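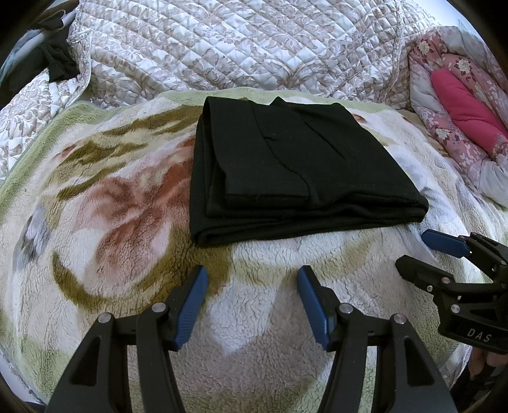 Figure 1. A folded black garment on the fleece blanket, with the quilted comforter behind it.

Folding on a Soft Bed: A Home Laundry Study
Project report by Ama Issahaku and Milovan Papadopoulos
Household Studies, Trindolthorpe

Why we picked this

When our class was asked to choose an everyday chore and look at it properly, most people went for cooking, and we very nearly did too (Milovan had a whole plan about rice). But then we got talking about laundry, and it came out that both of us fold our clothes on the bed, and so do our mothers, and so does pretty much everyone we know. The handouts all tell you to fold on a table. We don't know many people with a free table! So we decided to find out what folding on a bed is really like, and whether the things you leave on the bed make it easier or harder.

The bed and what was on it

We wanted a bed the way people live with it, so we left the covers more or less as they were. The main surface was a fluffy sherpa fleece blanket, cream and white with big patterns in olive green and a muted brown-red. Past it the quilted comforter was bunched up toward the head of the bed, and a pink blanket with little roses was rolled up to one side with a magenta cushion inside the roll. It was a cozy place to work, and a bit of a crowded one.

The fleece matters a lot to this report, so please forgive us for going on about it. It has a curly pile, and a curly pile holds on to cloth. When you lay a sleeve or a leg down, it stays where you put it. That was lovely for the first fold and much less lovely for the second one, when we wanted to slide the whole thing toward us and it would not slide.

How we folded

We used the rectangle fold from the Fladumance booklet, the one our teacher, Mrs. Owusu, gave out in March. You lay the piece flat, smooth it from the middle outward, bring one side over the other, and then fold up from the bottom until you have a block that will sit on a shelf. Each of us folded the same kinds of clothes, first on the fleece and then on the bare comforter, and we wrote down what bothered us as we went along.

What we noticed

Dark clothes were the hardest to judge. On black cloth the layers run together, and you have to get down close before you can tell whether the edges are lined up. The piece in Figure 1 looks tidy enough at first, but its lower side shows several edges instead of one, a seam runs across the top at a slant, and there is a small crease where one layer tucks over another. Ama would call that finished and put it in the drawer. Milovan would open it up and start over. We argued over this for longer than we would like to admit, and we finally agreed to write "good enough for a drawer, not for a shelf" in our notes.

The other thing was fluff. There is a tiny speck of red on the fleece in the same figure, and once you have spotted one bit like that you start worrying about everything you put down. After a session on the fleece we went over the dark clothes with a lint roller, which added time we had not planned for.

The comforter surprised us. We expected the smoother cloth to win easily, but the diamond stitching makes little hills and valleys, and thin shirts picked up the shape of them. Heavier things like jeans didn't care at all.

What we would change

Next time we would pull the comforter flat first and lay a bedsheet over it. Milovan's cousin Deno suggested a large cutting board under the sheet, and we would like to try that with the thin shirts. We would also fold the dark clothes near a window in the daytime. Mrs. Owusu has asked us to add a page on towels before the display, and Ama has already started on the drawings for it.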